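# Brotwood Bread Log

A record of when 1048 loaves of bread went bad in ordinary kitchens, kept by people who would have thrown them out anyway.

Maintained by Kelly Cheetham. Cleaned up, against his better judgment, by Remo Aebischer.

## What's in it

One row per loaf. The loaves were bought or baked in and near Mutstead, taken home, and eaten at whatever pace the household eats bread. Once a day someone looked at the loaf and wrote down its condition. When it was gone, or green, the row was closed.

The main file is loaves.csv. A second file, households.csv, tells you how many people live in each kitchen and whether they own a bread box. There is also notes.txt, which holds all the remarks that wouldn't fit in a column. Mechthild Hauser's remarks take up most of it and I've left them as she wrote them, including the recipe for dumplings.

## Columns

- loaf_id: a number. Gaps are loaves that were dropped on the floor or lent to neighbors.
- house: a letter code.
- kind: white, brown, rye, seeded, other. "Other" covers banana bread, which we argued over for most of January and then let in.
- source: store, bakery, home.
- weight_g: weight on day zero, in grams. Anything under 300 was ruled to be a roll and left out.
- wrap: how the loaf was kept. See the section after this one.
- temp: kitchen temperature at breakfast. Two houses used the same thermometer and passed it back and forth, so expect holes.
- first_stale: day on which the person said "that's stale."
- first_mold: day on which mold was seen. Blank means it was eaten in time. It does not mean the loaf is immortal.
- end: eaten, toasted to the end, birds, trash.

The stale column is opinion. Svenja Zaugg thinks bread is stale by lunchtime. Morfudd Hopkin has never, in any row, called a loaf stale, and her last entry for one rye is "firm." If you plan to compare houses on this column, please compare them on something else.

## Wrap codes

The wrap column started with seven codes and we have mostly held the line:

- P0: plastic bag, open
- P1: plastic bag, neck twisted and tucked under
- P2: plastic bag, neck twisted and held with a clip or tie
- PA: paper bag
- CL: cloth
- BX: bread box, unwrapped
- FR: fridge

P1 and P2 are the ones people mixed up. A twist that has nothing holding it comes undone on its own, often overnight, and then you've got a P0 that somebody wrote down as a P1. Kelly's rule is that you log what you did in the evening and let the bag live its own life. Count the turns if you like, but there's no column for it.
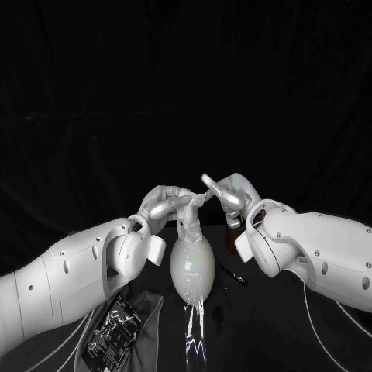
## How it was collected

On paper, mostly. Each house got a printed sheet to tape inside a cupboard door, and the sheets came back with butter on them. I typed them in over one long winter. Where I couldn't tell a 1 from a 7 I asked, and where the person couldn't tell either, the cell is blank.

We started with 15 houses. Some left early, one because they'd gone off bread altogether, which I consider a result.

Loaves were never opened or handled just for the log. If you went away for the weekend, you left the loaf where it was and wrote "away," and the mold did what it liked. Those rows have a 1 in the away column, added late. It isn't in the list above since I keep forgetting it exists.

## Known problems

Summer is thin. People eat less bread when it's hot, or they buy more buns, and buns are not our department.

Freezer loaves are missing completely. We tried. Everyone put the loaf in, wrote the date, and lost track of it until spring. A freezer code would've needed a different project, run by more organized people.

House J is really two kitchens, upstairs and downstairs, that swapped loaves without telling me. Treat J with suspicion.

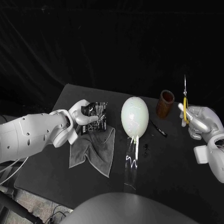
The weights are also a mixed bag. Most houses used a flat kitchen scale, but one used a hanging fish scale that reads in big steps, so you'll see suspicious clumps at round numbers. I haven't corrected these. Remo wanted to smooth them and we had words.

There's a second clump that's nobody's fault: the Tanner bakery cuts its dough very evenly. Those weights are fine.

## What you can and can't use it for

Good for: teaching people to plot things, practicing with blank cells, settling fights about bread boxes (they are fine for crust and poor for everything else, at least in our kitchens).

Bad for: food safety. Please don't decide whether to eat something based on a spreadsheet typed by me. Also bad for selling bread boxes.

## Changes

- v3: added away column. Fixed the rye loaf that was listed as lasting longer than the project.
- v2: kind "other" allowed. Dumpling recipe moved to notes.txt.
- v1: first release. Contained my shopping list.

## License

Do what you want with it. If you publish something, tell us, and Mechthild will print it out and put it in a folder.

---

Comments (4)

**jedon_crumb**
Is the fridge as bad as they say? My wife's family swears by it and I need ammunition.

**Kelly Cheetham**
Stale sooner, moldy later. You both get to be right – sorry.

**M. Hopkin**
For the record the rye WAS firm. We had it with soup.

**tuesdaytoast**
households.csv opens as one giant column for me. Semicolons? Otherwise great, used it with my night class and they all wanted to talk about House J.

Reply · Report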